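Mint tray and yellow fork on a mauve table: would you keep these for a small child?

Skomville Parents Board > Meals and Tableware

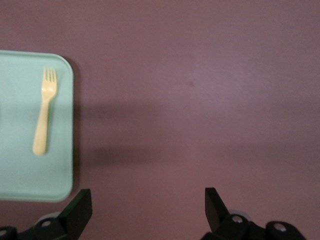
Reading time: 3 min | 741 views

lamrani_mom wrote:
Good evening to all. I am setting a low table for my son, who is 2 and a half and wants to eat by himself now. The table is painted in the mauve we had left from the hallway. The tray and the fork came in a bag of used things from my sister-in-law, and there is no brand on them that I could find.

My questions are two. First, is a fork with such short tines useful for a child who really eats, or is it only for play? Second, does the tray help, or is it one more thing to wash? Excuse my English, I write slowly but I read everything.

pia_gradville wrote:
I like the colors very much together, the green looks so fresh on that table! We had a fork of the same chunky kind. For soft food it is good: banana, cooked carrot, pasta if it is not too slippery. For meat it was hopeless, my daughter pushed the piece across the plate and then took it with her hand. I would keep it for one year and then buy a metal one with round ends.

abdelkrim_aa wrote:
I must disagree a little with Pia. I gave metal forks to both of my children from the first month of eating alone, small ones. A plastic fork that does not pierce the food makes the child angry, and he learns that forks do not work. With the short tines in your photo, I would leave it in the play kitchen.

The tray I would keep. A raised rim is worth much, even a thin one. Peas stop there.

pia_gradville wrote:
Peas stop there in your house, Abdelkrim. In our house they jump.

But I do not agree that the child gets angry. Mine used the head of the fork like a small spoon. It has this scoop shape under the tines, so yogurt stays on it for the time that is necessary.

twobowls wrote:
Check the fork with your fingernail before you decide. If it is used plastic and you feel rough places on the tines, throw it away. I can't judge this from a photo. Same for the tray, look along the rim and in the corners, old food likes to stay there.

Also, does the tray slide? We put a damp cloth under ours. I paid 13 dollars for a special mat from Wavomano and the cloth was better.

lamrani_mom wrote:
Thank you for so many answers. I passed my nail over the fork and it is smooth. The tray slides, yes, when he leans on it. I will try the cloth this evening.

Abdelkrim, I understand what you say about the metal fork. I am only afraid because he walks around with everything in his mouth.

abdelkrim_aa wrote:
Then the rule must be that the fork stays at the table, whatever it is made from. My name is on 86 posts in this forum and I think half of them say this. When he stands up, the fork goes on the tray. After one week he knew it, my older one. The younger needed until summer.

twobowls wrote:
One thing about the paint. I see a little reddish-brown mark on the table, to the right of the tray. If it is food, wipe it soon, wall paint drinks tomato sauce and keeps it. Did you put varnish over it?

lamrani_mom wrote:
No varnish, only two coats of the paint. I had not noticed the mark! I will go and rub it with a sponge. What varnish is safe where a child eats?

twobowls wrote:
A water-based one, and read on the can that it is suitable for toys. Let it harden for the full number of days it says there, even if it feels dry already.

pia_gradville wrote:
And choose the matte one, please. It would be a pity to make that color shiny.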